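Laundering Microfiber: Changes to the Wash Room Procedure

Starting in August, all cleaning textiles at the Muretti and Aquino buildings follow one wash procedure.

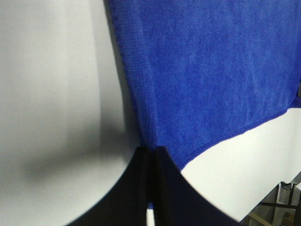 Blue microfiber cloth with stitched hem.

The two buildings have used separate wash settings since the Plestitska machines were installed. Sadao Matsuda compared the two over the spring using cloths from the same delivery, 200 washed at each site. Cloths from the Aquino wash room took up less water and left more streaking on glass. The difference came down to softener residue and dryer temperature.

Microfiber is a blend of polyester and polyamide, split during manufacture into very fine strands. The gaps between the strands hold water and soil. Fabric softener coats the strands and fills the gaps, and high heat can deform them permanently. Residue can often be washed out. Heat damage cannot.

The new settings are as follows. Wash at 140 F with liquid detergent at half the cotton dose. No softener and no chlorine bleach. Run the second rinse on every load. Dry on low and remove the load while it is still slightly warm. Microfiber goes in alone - cotton towels shed lint, and the split strands hold on to it through several later washes.

Loads are limited to 4 bags per machine. The drums will take more, but the rinse does not clear properly above that level and detergent stays in the cloth.

Each cloth is to be retired after 299 washes, or earlier if it pushes water across a flat surface instead of picking it up. Retired cloths can be used for oil and paint work and should not go back into the wash.

Mirela Aguiar has loaded the settings on the Plestitska machines as program 200. The old programs stay available for mop heads until the Mirivach stock is used up. Load sheets are still due in the wash room tray by Thursday - please write the program number on each one.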